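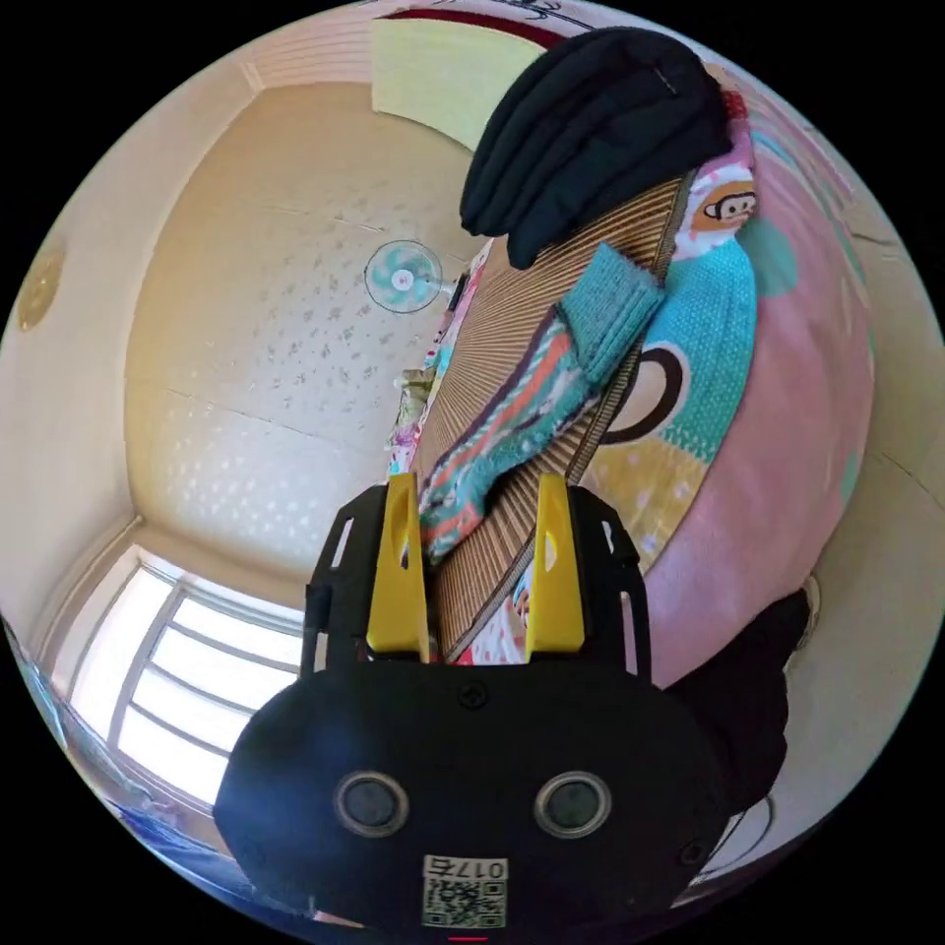

The left finger started sticking in March, and I spent far too long convinced it was a software problem.

I do hand-held gripper recording at home, in the evenings mostly, picking up clothes and bedding and putting them down again. Pranab Chowdhury runs the software side and I send him the sessions. He was the one who noticed the fault. He wrote to say that in some of my recordings the fingers closed to what looked like a firm grip and then the cloth slid straight out, and could I stop doing that. I told him I wasn't doing it on purpose.

What it felt like from my end was a slight drag on the squeeze. You pull, the fingers start to come together, and then one side lags. Most of the time it catches up. When it doesn't, the right finger ends up doing all the travel and you get a lopsided hold on whatever is between them. With a thick jumper you can get away with it. With anything stiff or slippery you can't.

My first guess was the width reading. We'd had an update to the Lornard logging program the week before, and the recorded opening was out compared with what I could measure with a ruler. So I rolled the update back. No change. I recalibrated, which means fully open, fully closed, five times over, and the numbers came out different each time. That should have told me the trouble was mechanical. If the numbers wander when the program hasn't changed, something in the hardware is moving. I took it as proof the program was broken and wrote Pranab a fairly short email about it.

He wrote back asking me to record myself opening and closing it on nothing for a minute. I did 100 cycles, counting out loud. On 7 of them the left finger stopped short. Every one of those was after the tool had been sitting on its left side. I hadn't noticed that until I listened to myself grumbling on the audio.

So I took it apart on the kitchen bench. Four screws, a towel underneath, an egg carton for the bits. The left guide had a line of grey fluff packed into it the whole way along, pressed so hard it had gone shiny, like felt. I got most of it out with a wooden toothpick. Mixed in with the fluff was a splinter about as long as a grain of rice, lodged crossways where the finger carrier runs. When the carrier rode up against it, it stopped. When it rode over it, it was fine. That was the entire fault.

The fluff is no mystery, given I spend my evenings grabbing knitwear. The splinter I can't prove, but I'd been picking up a lot of matting and cane that month and I'm fairly sure it came off one of those. Cheap matting sheds at the cut ends. Run your palm along it the wrong way and you'll find out.

The part I'm less happy about is my thumb. Before I'd worked any of this out I'd got into the habit of helping the slow finger along. It would hang, I'd give it a nudge with my free hand, it would let go and close. One night it let go while my thumb was still in the way. It's a hand-powered tool, so it's only as strong as your own squeeze, but I was squeezing hard by then because it was stuck, and all of that arrived at once. I got a blood blister under the edge of the nail and said a few things that are now on a hard drive in Pranab's office. He's been decent enough not to mention it.

I rang Sointu Salminen afterwards. She looked after the arms at the old Fluvthorpe packing shed for years and she's careful in a way I'm not. She wasn't interested in the splinter. She wanted to know how many sessions I'd done with a tool I knew was sticking. I said a fair few. She said that at the shed, a gripper that hung once got tagged and came off the line, and you didn't put your hand near it until somebody had found out why. A thing that's jammed has got force sitting in it, and the jam is the only thing holding it back. I knew that. I'd have said it to anybody else.

The cleaning took twenty minutes. Brushed out both guides with an old toothbrush, wiped them down, a bit of dry lubricant on the rails. Don't use oil. I used sewing machine oil on my first tool and it turned into glue within a fortnight because every fibre in the house stuck to it. Then I put the screws back in, found I'd trapped a bit of towel, and took them out again.

After that I did 1000 cycles over a couple of nights in front of the telly, laying it down on its left side between lots. It didn't hang once. The width readings settled down as well, and I put the Lornard update back on and apologised for the email.

Pranab had to throw out a good portion of what I'd sent through that month. You can't use a recording where the tool reports one thing and the fingers are doing another, and there's no easy way to sort the good squeezes from the bad ones after the fact. I was more annoyed about that than the thumb.

What I do now: brush out the guides after every session that involves anything woolly or woody, and lay the tool flat on its back on the shelf. Twenty open-and-closes on nothing before I start, watching both fingers, and if one lags I put it down and get the screwdriver. My free hand stays out of it. I've asked the supplier in Zondcombe whether they do a cover for the guides. They said they'd get back to me.

The Ferreira spare set I bought in a panic is still in its packet, if anyone local needs fingers.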